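About Us

Hi, I'm Santino. I run Loststead, and if you've landed on this page you've probably either left something somewhere or you've got a closet full of things other people left with you. Either way, welcome!

The short version is that we look after lost property for places that don't have the time to do it themselves. Hotels, swim clubs, a couple of theaters, a bus line, two small colleges. They collect what gets left behind, we pick it up, write it down, store it, and try to get it home. There are five of us, one van, and a long low building behind a tile showroom that used to be a print shop and still smells like one when it rains.

The longer version starts at a hotel front desk. I worked nights at one for a good part of my twenties, and the lost and found was a cabinet under the fax machine. You opened it and things fell out. Phone chargers, mostly, and single earrings in envelopes with a room number and no date. One morning a woman called about a scarf. She described it perfectly, she knew the room, she even remembered which chair she'd hung it on. I told her I'd look, and I did look, for most of an hour, and I couldn't find it. Three weeks later it turned up inside a pillowcase at the back of that same cabinet. By then I'd thrown away the sticky note with her number.

I still think about that scarf. My wife says I built a whole company out of guilt, and I don't have a great comeback for that.

Nazareno Mazza came in about a year after I started. We'd met because he was on the other side of the counter, trying to get back a clarinet he'd left on a bus. He asked me so many questions about how I was keeping track of things (badly, on index cards) that I ended up offering him coffee, and then a job. He built the catalog we use now. We call it Gravby, and please don't ask what it stands for, it was a typo in the name of a folder and it stuck. Every item gets an entry in Gravby the day it arrives: what it is, where it was found, what time if anybody knows, and anything odd about it. The odd part matters most. Forty people can say they lost a black umbrella. Only one of them will say that the button sticks and there's a bit of green thread wound around the handle.

He also got the clarinet back, by the way. He plays it in the loading area at lunch and he's getting better.

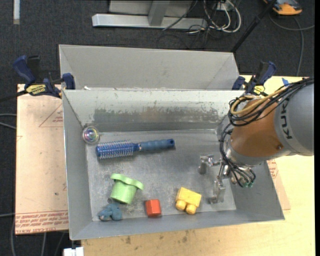

When I began, I figured the hard part would be storage. Storage is easy, you just need shelves and a system and somebody who gets cranky when the system isn't followed (hi, Nazareno). The hard part is talking to people. Somebody calls about a missing sweater and they're cheerful, they know it's a long shot, they'd like it back but they'll live. Then the next call is about a different sweater, and you can hear right away that it belonged to somebody, and you slow down. So we don't use a script. Everybody here answers the phone, me included, and everybody is allowed to stay on the line as long as it takes.

How it works, if you've lost something

Call or fill in the form on the contact page. Tell us where you were and what you're missing, and give us more detail than you think we need. Tell us about the scratch. Tell us what was in the pockets! If we've got something that sounds right, we'll ask you a question or two that only the owner would know, and then we'll mail it out or you can come by and get it. Pickup is free. Mailing costs whatever the postage costs and we don't add anything on top.

We hold most things for 120 days. I used to hold them longer, but we ran out of room, and the truth is that most people who are going to call do it in the first couple of weeks. The exceptions are anything engraved, anything handmade and anything with a photograph in it. We keep those. There's a shelf by my desk with four wedding rings on it, and I'm not going to be the one who gives up on them.

If we don't have your thing, we'll say so, and we'll leave your report open so it gets checked against whatever comes in next. Things travel slowly. A glove can ride around in a bus seat for a whole winter before anybody lifts the cushion.

How it works, if you run a place where people lose things

You get sturdy bags and tags from us, and a pickup day. Your staff drop things in a bag, fill in the tag and forget about it. We come by, sign for everything, and from then on the phone calls are ours. You can look at your own list in Gravby any time you like. We charge a flat monthly fee based on how busy you are, and I'm happy to talk through it on the phone, it's not a secret, it just depends.

Our smallest client is a yoga studio that gives us a water bottle a month. Our biggest is D'Amico, the banquet hall out by the reservoir, and if you've ever been to a wedding there you know how it goes. Shawls, shoes, speeches. People leave their speeches! We had one in May that ran to five pages, and the best man called us in a sweat because he'd been saving it for the couple as a keepsake. He had it back the next day. I read the first line to make sure it was his and then I stopped, which took real willpower.

We did try going bigger once. We took on Surnero, a music festival, on what I'd call optimistic terms, and came home with 300 items from a single weekend, most of them damp. There were tents. There was a very nice accordion. We dried socks on the stair rail for a week, and I learned to ask more questions before I sign things. We still work with them and we're much better at it now - they put up with a lot from us that first year and I'm grateful.

What happens to the rest

Plenty of things never get claimed, and people ask about this more than anything else. Coats and blankets go to the shelter downtown before it gets cold. Eyeglasses go to an optician who cleans them up and passes them along. Books go on the free cart outside our front door, so help yourself. Phones and laptops get wiped and recycled by a shop we trust, and we don't poke around in them first. Toys that are in good shape go to the family waiting room at the clinic. What's left, the worn-out stuff, gets thrown away, and I wish I had a nicer way to put that.

We don't sell anything. I get asked whether we hold auctions and the answer is no, and it'll stay no as long as I'm here. I don't think I could ask you hard questions about your necklace if I stood to make money when you got one wrong.

Coming to see us

You're welcome to stop in. Walk past the tile showroom, go around to the left, and look for the blue door. There's a bell, but it's quiet, so knock too. Bring some kind of ID if you're picking something up. Mornings are better than afternoons, as the van is usually out after lunch and there may be only one of us in. Parking is fine as long as you stay out of the showroom's two spots (they're nice people but they will come and get you).

And if you happen to be the woman with the scarf, it's rust-colored, it has a small darn near one corner, and it's in the top drawer of my desk. The phone number is on the contact page. Ask for Santino.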